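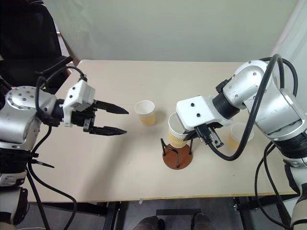
Black cable looped over the top of the gripper, with more of it hanging down toward the floor.

To: Fotcombe Listening list
Subject: Re: Flelance speaker cables, first impressions after run-in

On Wednesday Jae-in Pyo wrote:

> Hi all,
>
> The Flelance cables have now had their full 100 hours and I have
> to say the change is not small. Out of the box they were thin and
> kind of hard up top, and I was close to sending them back. By the
> end of the second weekend the piano had weight to it and the room
> just opened up. Seok (the shop, not the amp) told me to expect
> this and they were right on the money.
>
> I also put the Pakwood risers under them, one every couple of
> feet, to get them off the carpet. Blacker background, more air
> around voices. My wife heard it from the kitchen.
>
> I know a few of you will roll your eyes. All I can say is come
> over and listen. I'd never go back. Has anyone else noticed that
> the run-in has to start over if you move the cables?
>
> Jae-in

Jae-in,

Consider the eyes rolled, but I'll try to be useful about it, because you're a good guy and you let me borrow your turntable for most of a winter.

I don't doubt that you heard a change. I've heard changes like that myself, and big ones. Years ago I swapped a pair of interconnects, sat down, and told everyone who would listen that the cymbals had come out from behind a curtain. A week later I moved the shelf to get at a dropped screw and saw that I had put the new pair on the tape input. I'd been listening to the old ones the whole time. I still remember the cymbals. They sounded great.

So when you say the piano got weight by the second weekend, my first question is what else was different by the second weekend. From your earlier posts I can come up with a few things without leaving my chair. You moved the couch. You took down the heavy drapes for cleaning, and I don't recall reading that they went back up. It's February, the heat is on, and your furnace blower is one wall away from the left speaker. Any one of those would do more to the sound in that room than a length of wire could. Move your head a foot to the side and the treble changes more than anything you've described. Try it tonight with some pink noise. It's kind of upsetting the first time.

Then there's the matter of who did the running in. You had a hundred hours of sitting with a sound you didn't like at first. People get used to things. I got used to a set of hearing-test headphones once, and those were awful. Did anyone keep a second set of the same cables in the box, so you could compare the cooked ones to the raw ones? That's the test I'd want to see. If run-in is real, the cheap and easy proof is two identical sets, one with the hours on it and one without, same gear, same day, same volume. I've been asking people to do this for as long as I've been on the list. I've gotten a lot of invitations to come over and listen, and some very nice coffee, and no two-set test.

I called Seok about it, by the way. I was polite. I asked what it is in the cable that changes, and the fellow told me the insulation "relaxes." I asked how you'd know when it was done relaxing. He said I'd hear it. I asked what their return period was, and he said two weeks. If you listen a few hours each evening, you'll notice the return period is up well before the 100 hours are. Maybe that's a coincidence. I've also never once read a report of a cable that sounded better new and got worse with use. If something physical were going on in there, you'd think that now and then it would go the wrong way.

On the moving question: if the run-in really starts over every time a cable is moved, then nobody who vacuums has ever heard a run-in cable. I'd also like to know how they ship the ones that come "factory conditioned" for the extra money. By hand, on a pillow?

Now the risers. I looked at the Pakwood page, and I'll give them this much, they're handsome little things and I can see wanting them for looks, or to keep a dog from lying on the wires. But read the page again slowly. It says carpet "may store charge." It says users "report" a lower noise floor. There isn't one measurement on it. A speaker cable is a low impedance line carrying a big signal. Whatever the carpet is up to, it would take an awful lot of it to show up at the speaker, and if it did show up you could measure it with a meter that costs less than the risers. Pakwood sells 1,000 words on the subject and no graph.

As for your wife hearing it from the kitchen, I mean this kindly: did you ask her if it sounded better, or did she bring it up? And was the volume in the same place? Louder wins nearly every time, even when it's too small a change for you to call it louder. You need a meter across the speaker terminals and a steady tone to match levels. The numbers on the knob won't do, and neither will "I put it back where it was."

So, a proposal, and this goes for anyone in Fotcombe or near enough to drive. I have 4 terminals' worth of decent switch box sitting in the basement, and a meter. I have plain zip cord from the hardware store, heavy enough for the run. Jae-in brings the Flelance set, risers and all, and sets them up exactly the way he likes. We use his amp, his room, his records. He can take as long as he wants on each one, the whole afternoon if need be, since people always tell me that quick switching hides the difference. The only rule is that he doesn't know which cable is playing, and neither does whoever is in the room with him. I'll be in the hall with the box and the tosses of a coin written down on a pad.

If he picks them out reliably I'll write it up for the list with my name on it and buy a set. I'm not being cute. I'd be thrilled, because it would mean there's something to find out. And I know the usual comebacks – the switch box smears the sound, the test makes people nervous, music is about feeling. On the first one, fine, we'll do it without the box. Somebody can crawl back there and swap the bananas by hand, with a sheet hung up so Jae-in can't see. It'll take longer. On the nerves, he can have a beer.

One more thing for the newer people reading along, who I worry about more than I worry about Jae-in. If you have money to spend and your room has a bare wall behind the couch, hang something thick on it first. Borrow a quilt before you buy anything. Check that both speakers are wired the same way around, plus to plus, because I've found one backwards in more houses than I'd like to say, including one that had cables costing more than my first car. Tighten the binding posts. Clean the stylus. Then live with it a while.

Jae-in, are the drapes back up or not?

R.

P.S. I still have your spare belt. It's in the drawer with the record brushes. I'll bring it along whether or not you go for the test.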